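보낸 사람: Rostyslav Harasym
받는 사람: 그리퍼 평가 메일링 리스트
날짜: 2021년 10월 21일
제목: Re: 핸드헬드 그리퍼 패드 비교 시험 중간 결과 및 후속 일정

관계자 여러분께

수고가 많으십니다. Oksana Kravchuk 선임께서 보내 주신 질의에 대하여 평가반의 검토 의견을 아래와 같이 회신드립니다. 원문은 필요한 부분만 인용하였습니다.

> Oksana Kravchuk 작성:
>
> 8월에 공유된 시험 계획서에 따르면 Rukis 패드와 Vultov 패드를 동일한 본체에 장착하여 비교하도록 되어 있습니다. 그런데 중간 집계표에는 두 패드의 시행 횟수가 합산되어 있어 패드별 결과를 확인할 수 없습니다. 다음 사항에 대한 답변을 요청드립니다.
>
> 첫째, 전체 319회 시행 중 무효 처리된 건의 기준은 무엇입니까.
> 둘째, 작은 물체를 패드 홈 아래쪽에 끼워 잡은 경우와 패드 면 중앙으로 잡은 경우를 같은 성공으로 기록하였습니까.
> 셋째, 머리 장착 카메라의 영상은 판정에 사용됩니까, 아니면 참고 자료로만 보관됩니까.
>
> Moroz 제어기로 전환하기 전에 위 사항이 정리되어야 저희 쪽 분석 코드를 수정할 수 있습니다.

첫째 질의에 대하여 말씀드립니다. 무효 처리는 18건이며, 모두 그리퍼 쪽 카메라 영상에서 파지 순간의 프레임이 누락된 경우입니다. 물체를 놓친 시행은 무효가 아니라 실패로 기록하였습니다. 집계표에서 패드 구분 열이 빠진 것은 평가반의 편집 착오이며, 수정본을 공용 폴더에 다시 등록하겠습니다.

둘째 질의와 관련하여, 현행 기록 양식에는 파지 위치를 적는 칸이 없습니다. 두 경우 모두 물체가 떨어지지 않으면 성공으로 처리되어 왔습니다. 다만 Ivan Stetsiuk 연구원이 지적한 바와 같이, V자 홈이 있는 패드에서는 물체가 홈의 좁은 틈에 걸린 상태와 양쪽 면이 고르게 누르는 상태의 유지력이 다를 수 있습니다. 이에 따라 다음 회차부터 파지 위치를 '홈 하단', '중앙', '기타'로 나누어 기입하고, 기존 시행분은 영상을 다시 확인하여 소급 분류하고자 합니다. 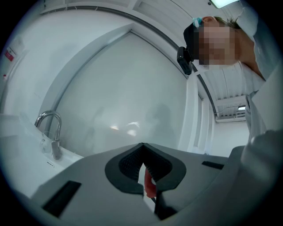 소급 분류는 Wellington Rangel 연구원과 Rostyslav Semeniuk 연구원이 각각 독립적으로 수행하고, 두 사람의 판정이 일치하지 않는 건은 평가반 회의에서 결정합니다. 분류 시에는 그리퍼 쪽 카메라 영상을 기준으로 하되, 패드에 가려 접촉면이 보이지 않으면 '판정 불가'로 남겨 주시기 바랍니다. 추정하여 기입하지 않도록 유의하여 주십시오.

셋째 질의의 머리 장착 카메라 영상은 현재 참고 자료로만 보관하고 있습니다. 그리퍼 쪽 영상과의 시각 동기 오차가 Basen 기록 장치에서 아직 해소되지 않았으므로, 해당 영상을 판정에 사용하는 방안은 동기 점검이 끝난 뒤 다시 상정하겠습니다.

Moroz 제어기 전환은 소급 분류가 완료될 때까지 보류합니다. 전환 이후에도 기존 패드 2종은 그대로 유지하며, 패드와 제어기를 동시에 변경하는 시험은 실시하지 않습니다. 분석 코드 수정에 필요한 새 기록 양식의 초안은 별도 메일로 송부할 예정이오니, 열 이름과 자료형에 대한 의견이 있으시면 본 메일링 리스트로 회신하여 주시기 바랍니다.

감사합니다.

Rostyslav Harasym 드림
그리퍼 평가반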